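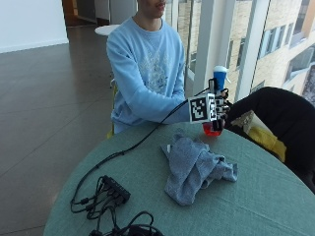

Finuvetti glove kit: worth it for a small team, or do I buy the gripper and be done?

Posted by stemitz_refugee

I run a two-person outfit that wants to teach a secondhand arm to do dull tabletop jobs. Towels, bottles, the stuff you find on a cafe table at closing time. For that we need recordings of people doing the dull jobs, and my business partner has decided that the people will be us.

We are looking at the Finuvetti kit. The basic bundle is one sensor glove, one marker block for the back of the hand and a hub. The bigger bundle adds a hand-held gripper with a wide-angle camera on it. The sales page says "studio quality data from any room," and I have met a lot of rooms.

What I'd like to hear from people who own one:

Does the glove get in the way when you handle something soft? Towels are most of our list.
Is the cable as annoying as it looks?
Do I need both tools, or is the second one there to make the first look cheap?

Our budget is $3,000 and has already been described to me as "generous," by the person who isn't doing the recording. Before this we rented a Stemitz setup for a month and spent most of it on the phone with Stemitz.

Margit Midtbø

I've had the big bundle since September, so let me save you some of the phone calls.

The glove is good. It tracks fingers better than I expected and it's fine with anything you can wrap a hand around. Bottles, mugs, jars, all easy. Towels are where you start to notice you're wearing hardware. You can pick one up and you can fold it, but pinching a single layer at the corner takes practice, and while you practice you will say things you'll be glad the kit doesn't record.

The cable is exactly as annoying as it looks. Route it off the side of the table away from your working hand and tape it down. I didn't for the first week and I have nine beautiful recordings of myself dragging a towel across the table with my own wire. Finuvetti support told me to "manage the cable proactively." I have since managed it with tape from the hardware store.

Keep the marker block facing your fixed camera. If you turn your wrist over to pour or to tuck a fold under, you can hide it from the camera and the hand position goes wandering off. A second camera fixes most of that. The kit has a port for one but no camera to put in it, and I'll leave you to admire that decision.

Now the gripper, which I'd argue is the one you want for towels.
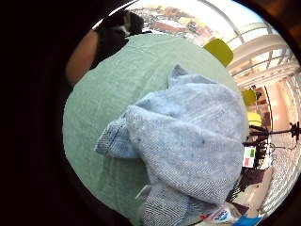 The view is very wide, so everything near the edge bends like a spoon, but the cloth in the middle comes out sharp enough that you can tell folds from wrinkles. That matters more for soft things than perfect finger angles do, especially if your arm has a two-finger gripper on the end anyway. Why teach it what your ring finger was up to?

The downside of a view that wide is that it gets the whole room. Windows, chairs, whoever is standing around. My early sessions were full of my brother-in-law eating. Clear out what you can and pull a blind if the light is strong, then do 300 short takes of one task before you move on to the next. I tried mixing tasks on day one and sorting them afterward, and I'm still sorting.

So: gripper for towels, glove if you care about how a person holds a bottle. If the money only stretches to one, gripper.

Fadwa Radwan

Mostly agree with Margit, with one grumble. She makes the setup sound quick. Calibrating the glove has 13 steps, and step four sends you back to step two if your sleeve covers the wrist sensor. Push your sleeves up first. The manual does mention this, in the appendix.

Also ask what the software costs after the first year. With the Tovedik kit you own your files and can export them however you like. Finuvetti wants a subscription for bulk export, and it's on the pricing page in a gray that I assume was chosen with care. I got more than one answer from sales about it, so get yours in writing.

I use the glove more than the gripper, for what it's worth. We do bottles and lids all day and the finger data earns its keep there. If you ever add twist caps to your list you'll be sorry you skipped it.

satti_fan

get a Satti. never had a problem with mine. havent tried towels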